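Group 4 - Project report (final)
Where things go: layout of a shared workroom and one low table
Chantelle Magagula and Aranka Balogh
Handed in 5/10/20

1. What we did

Brief said pick a room you use and improve it without buying furniture. We picked the Clisard room because we're in it anyway and because we both complain about it. Original plan was the whole room. That was too much for two people so by week three it had become the desks, the long cabinet, and the low table, with most of the work going on the low table in the end.

Clisard is a shared room. People code at one side, other people build or lay things out at the other, and the walkway between gets used by everyone. Nothing in there is terrible. It's just that things drift. You put something down on the nearest flat surface and it lives there until June.

Two questions we wrote at the start:
- can someone sit at a screen and not be disturbed by what goes on at the low table?
- can the low table be set up and cleared by one person without walking back and forth?

We dropped a third question (lighting) as neither of us could get hold of a meter. Sorry, it is still in the proposal.

2. The room before

We did a walk round with tape measure and notebook, Chantelle measuring, me writing. Walkway between the desk side and the cabinet, 2,155 mm at the widest. Sounds plenty. It isn't when a chair is pushed back, and chairs are always pushed back.

The desks are white and so is the cabinet, which matters more than we expected, see section 5. Cables come down behind the monitors and run along the desk in a tangle. We traced them for one afternoon and gave up. Some go to the screens. At least one went nowhere at both ends and we took it out.

The cabinet has a long flat top and open compartments in the front. Open is good for finding things, bad for everything else, the inside is dark and you have to crouch. People treat the top as the real storage and the compartments as a sort of attic. White boards on little stands are kept on the floor past the cabinet. They're light and easy to shift, and everybody does shift them, so our first floor plan was out of date by the next day.
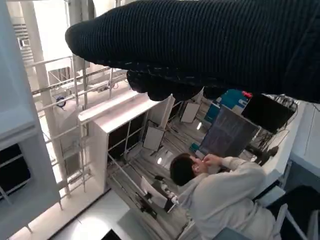
We asked people who sit at the desks what bothers them. Short talks, not a proper survey. Noise came up first, then people walking behind the chair. One person said they put earphones in as soon as they sit down, music or no music, just as a signal. Another said the second screen is useful mainly as a wall, which we liked and have quoted in the slides as well. Hardly anyone mentioned the cables. We had assumed that would be the big one and had half a cable section written allready.

What people wanted, from the notes:
- somewhere to put a bag that isn't the floor
- the walkway kept clear behind chairs
- a rule about the cabinet top
- small bits from the low table not ending up on desks

The last one is the one we could do something about.

3. The low table

Dark legs, low, 430 mm to the top by our tape. You kneel at it or sit on something small. It gets used for laying out objects, cutting card, the odd lunch. Before we started it had no fixed place and nothing on it had a fixed place either.

We tried three coverings. Plan names are from our notebook, they don't mean anything.

Cropper - nothing on the table, bare top. Quick. Things slide. Scratches from cutting, and you get told off.

Utov - a cloth. Looked nice, rucked up whenever anything got moved, and round things rolled into the folds. Aranka wanted to keep it. We kept it for one session and then didn't. (Aranka writing this bit: I still think a heavier cloth would do it.)

Baston - the green cutting mat, the self-healing sort with a white grid and angle lines printed on. It covers the top. Nothing slid that we noticed, and the grid turned out to be the useful part, you can say where a thing goes by squares and not argue about it. Thin white ruler kept along the right hand edge. It's there for cutting but also makes a border, people stop putting things beyond it.

We went with Baston. Not a close decision.

4. Setting out and clearing

Needed a task to test the layout with and it had to be the same each time. We used pretend food because it doesn't go off and the kit was to hand: a small round bun, a loaf shaped pastry with a ridged orange top, and a big round bowl, white outside and pink inside. Bread on the left half of the mat, bowl on the right half. Clearing means bread into bowl, bowl away.

Why bread left. We tried both ways. With the bowl on the left the loaf piece sits against the ruler and you end up nudging the ruler off its line. With the bowl on the right it just covers a patch of grid nobody needs. Both of us are right handed so that may be all it is. We should have asked a left handed person and ran out of time.

Spacing between the two bread pieces - far enough apart to get a hand round one without knocking the other. We put the bun towards the back and the loaf nearer the front, lying sideways. Lengthways it took up too much and pointed at you.

Each session was 30 minutes, one of us setting out and clearing over and over, the other noting anything that got knocked, dropped or put back wrong. Boring to do. Findings:

Bun is the problem. It's small and rounded and people go for it from above and push it. Putting it at a grid crossing didn't help at all, it just made it obvious when it had moved.

Loaf piece is easy. The ridges give you something to hold.

Bowl is glossy inside and wide. Hard to miss. Better than the box lid we used in the trial, which was so shallow that things bounced out.

Cables near the bottom right of the mat. Fix is to lift them off and run them down the side of the table, not across the corner. Not done yet at time of writing, it needs clips.

We also tried with the table in two positions, near the cabinet and away from it. Near is better for clearing as you turn round and the shelf is there, worse for anyone walking past. Compromise was to leave a gap of 305 mm between table and cabinet, enough to pull something out of a compartment but too narrow for people to think it's a path. They did think that before. 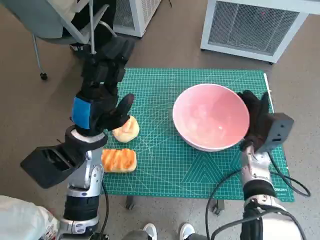

5. COLOUR AND CONTRAST

Wasn't planned. Came out of the sessions.

Pale things on white furniture vanish. The bun is cream and golden tan and when it was left on the cabinet top by mistake I looked straight at it and didn't see it. On the green mat you see it straight away. Same with the loaf, though that's orange so you'd see it anywhere. The bowl works because the inside is a different colour to the rim, you can tell from across the room if there is anything in it.

The thin white ruler is the weak spot. It's fine on the mat and gets lost the minute it's put on a desk. We suggest a bit of coloured tape on one end. Chantelle did a test piece with blue tape on a spare and it helped, but the tape lifts.

So rule for the room: if it is pale it goes on the mat or in the cabinet, never on a white surface. People found this easy to remember, easier than the cabinet top rule, which was ignored.

6. What changed in the room

Small list.
- low table has a fixed place, marked
- mat stays on the table all the time
- bread and bowl kept together, one compartment, bowl on the bottom
- boards on stands stay past the cabinet and not in the walkway (mostly holding)
- one dead cable gone

Not changed: bags, noise, chairs. The desk people said it was a bit quieter with the table in its new spot, but we only asked a few of them and they knew what we wanted to hear.

7. What went wrong

Our floor plan was drawn to the wrong scale for two weeks. The one in the appendix is the right one, ignore the one in the interim report.

We didn't write down who did which session for the Cropper layout so those notes can't be split by person. We left them in as one lot.

The interviews should of been done before the measuring. We measured a lot of stuff no one cared about.

8. If someone carries on with this

Start with the cabinet. It's the biggest thing in our half of the room and we barely touched the inside. Labels on the compartments, maybe a cheap light. Try the low table with someone left handed and someone taller than us. Get cable clips early, they took ages to be approved and still haven't come. And try the heavier cloth (Aranka).

Appendix A floor plan, Appendix B session notes, Appendix C interview questions. B is handwritten, the scan is a bit dark on the second page so ask Chantelle if you can't read it.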